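Gilura Countertop Care – Frequently Asked Questions

How often should stone be sealed?
Once a year for marble. Quartz needs no sealer.

How much area does one bottle cover?
The 300 ml bottle covers 84 square feet in a single coat.

How long is the curing time?
Allow 4 hours before light use. Keep oil and citrus off the surface overnight.

Can I use vinegar for cleaning?
No. Acid etches marble – sealed or unsealed. 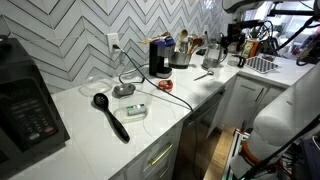
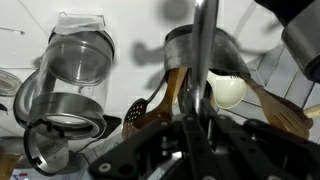 Does the sealer change the color of grout?
It may darken unsealed grout slightly. Test a hidden spot first.

Who handles warranty claims?
Write to Gladys Magesa and include the batch code from the base of the bottle.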